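Mirdale Rental Privacy Rulings - README

Short decisions and settlement notes on privacy complaints in short-term rentals and sublets. Text only, one file per matter.
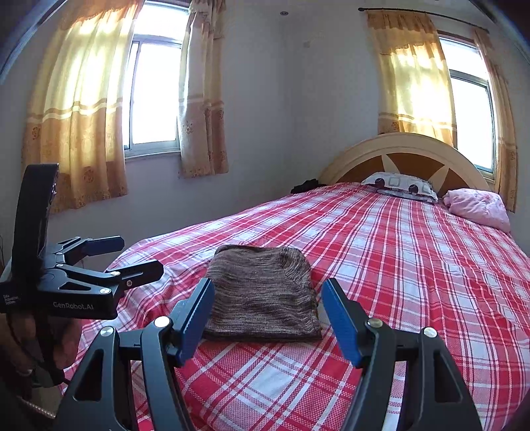
Folded knit garment on a plaid bedspread.

Maintainer: Tzu-hsuan Ho
Last touched: Sun 11 September
Status: usable, labels still being cleaned up

What's in it

164 documents. Small claims decisions, housing tribunal orders, and a handful of settlement summaries the parties agreed to let out. All in English. Most run a page or two, a few are long. Every one has a guest or tenant on one side and an owner, host or managing agent on the other, and a complaint about being watched, recorded, or walked in on.

Covers:
- hidden or undisclosed cameras, indoors
- outdoor cameras pointed at a door, window or hot tub
- audio recording (smart speakers, noise monitors)
- entry without notice
- guest data passed to someone else: ID scans, door code logs, wifi logs

Does not cover hotels. Does not cover workplace stuff. Criminal cases are out too, unless a civil ruling quotes one.

Files

rulings/ - plain text, UTF-8, one per matter
labels.csv - one row per document
splits.csv - train / dev / test
sources.csv - which collection each came from
notes.txt - my running notes, messy, read at own risk

Columns in labels.csv

id - matches the filename
year - year of decision, not of the stay
forum - small_claims, tribunal, settlement
complaint - main complaint, one value only
second_complaint - often blank
disclosed - yes / no / disputed. Was the device or entry mentioned in the listing or lease
outcome - guest, owner, split, dismissed
damages - number, no currency sign. Blank means not stated, 0 means zero was awarded. Please don't fill blanks with 0, somebody did that with the old version and the averages came out garbage
agent - yes if a managing agent was a party

Splits

dev is 16, test is 16, the rest is train. Split by owner where the owner could be matched, so the same landlord shouldn't turn up on both sides. I say shouldn't. Matching was by hand and a couple of company names changed over the years.

Where it came from

Two collections. Fuldale is the bigger one, tribunal orders, already typed. Jusby is scans, OCR'd and then corrected by hand, and it shows in places. Watch for "I" and "l" swaps in docket references and for missing line breaks after headings. If a paragraph number jumps, check notes.txt before filing a bug, sometimes the orignal jumps too.

Names

Guest, tenant and witness names replaced with GUEST_A, TENANT_A, WITNESS_A and so on. Street addresses cut down to the town. Unit numbers gone. Owners who are individuals are replaced as well, companies are left in. Children appear as CHILD only, with ages removed.

Found a name we missed? Write to me first, don't open a public issue with the name in it. Will pull the file same day if I'm at a desk.

Don't try to work out who people are. Some of these describe what was recorded in a bedroom or bathroom. The folks involved had enough of that.

Labeling

Two readers per document, Tzu-hsuan plus whoever was free. Disagreements talked out, final call logged in notes.txt. Most of the arguing was over "disclosed". A line on page four of the house rules saying "property is monitored for your safety", is that disclosure of a living room camera? We put disputed if the ruling didn't settle it. 8 rows are still marked CHECK in the outcome column, leave them out of anything you publish.

Known problems

- settlements lean toward the guest, since owners who won had nothing to settle. Don't read a win rate off this set
- damages are not adjusted for inflation
- noise monitors get lumped under audio even when the ruling says the device only measured volume. Will get its own value
- older rulings call everything a "nanny cam"
- a few dismissals are on filing deadline only and say nothing about privacy. They're labeled dismissed like the others, no flag yet

Not legal advice

Obvious but saying it. Rules differ from state to state and some of these were overturned or just ignored later. Nothing here has been checked for whether it's still good law. If you found a camera in your rental, call a lawyer, don't grep a folder.

Loading

Mak reads the folder as is, point it at rulings/ and pass labels.csv as the index. Any other tool, just join on id. The ids have leading zeros so read that column as text or the join breaks quietly.

Changes

Current: entry-without-notice matters added, duplicate orders dropped, second_complaint column new.
Next: November, hopefully. CHECK rows resolved, noise monitor value split out, flag for deadline dismissals.

Use

Free for research and teaching. Credit "Mirdale Rental Privacy Rulings". Don't repost the text files on their own without this readme and the names section above.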